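Planning and Paying for a Robot Work Cell
Course handout, Unit 4: Equipment budgets
Revised 12 April 2024

Last unit we talked about choosing a task for the robot. Now we get to the part that most people put off, and I do understand why, since a spreadsheet is never as much fun as a moving arm! But please bring a pencil and some patience, because the choices made on paper in this stage are the ones you live with for years.

1. Start with the bench and work outward

When students hand in their first budget, it nearly always begins with the robot. They find a price, write it at the top, and then squeeze everything else in underneath. I would like you to try it the other way around. Write down the bench first. How big is it, how high is it, what sits on it during the work, and where does a person stand? Then write down what surrounds it: shelving, lights, power, cables, bins for parts, a place to put the packing material (there is always packing material). Put the robot in last. You will find that the list of small things is longer than you thought, and that some of them decide which robot you can use at all.

Our practice case for this unit is the Kurent line, a small packing and sorting bench that is being fitted out for two arms. The supplier quotes come from Mollosano and Jaber, and both are in the packet. Read the fine print in both of them. Mollosano includes mounting hardware but leaves out the hand. Jaber includes the hand and charges separately for setup days, so the two totals on the front pages can't be compared until you have done some moving around of lines.

2. The five headings

Please use these headings in your worksheet, in this order, so that I can grade them side by side:

Site: floor, bench, racks, lighting, power, network
Robot: arm, hand, controller, mounting
Parts that wear: finger pads, sleeves, cables, fasteners
People: training, setup time, time spent watching early runs
Reserve: money with no name on it yet

The fourth heading is the one I see left blank most often. For the Kurent case, allow about 300 hours of staff time in the first year. That is a planning figure for this exercise and you may argue with it, but if you do, show me your own figure and how you got there. A good argument will earn full credit even if I don't agree with it.

3. Space costs money too

Floor area is easy to price and reach is hard. Two things may fit on a drawing and still get in each other's way once somebody leans over to move a part. Draw your bench from above, then draw it again from the side with a person in it, arm stretched out. Then draw the robot's arm at full reach on the same sheet. Wherever the two shapes overlap you have a planning question, and usually a budget line to go with it: a wider bench, a guard, a slower speed setting, or a rule about who works when.

Do the same for whatever stands behind the bench. A tall rack is a wonderful place to hang cables and fixtures, and it is cheap compared with nearly everything else on the list, but it uses up depth. Leave yourself room to get behind it. I once planned a cell with the rack snug against a wall, and every loose cable after that meant unloading the shelves, which I still think about more than I should.

4. Looking at a working bench

Keep your five headings beside you while you look at the photograph, and pencil in anything you would have left off your own list.

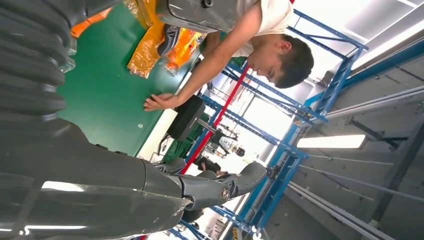
Figure 1. Reaching across the green work table, with a robot arm and hand in the foreground and a blue rack behind.

Most people go straight to the hand, so let me point you to the table for a moment. The orange and amber wrapping takes up a fair bit of the surface, and surface is something you are paying for. Where would it go in your plan? Think about the lighting too, and about which heading the rack belongs under. (I say Site. If you put it under Mounting, tell me why.)

5. For next time

Finish the Kurent worksheet using both quotes. Item 129 in the Brurnex parts list is the spare cable set, and it should appear under Parts that wear, with your guess at how often it will be replaced. Assume that delivery is in January and that the site has to be ready before the crates arrive. Bring your two drawings, top view and side view. Rough ones are perfectly fine, as long as I can read the measurements.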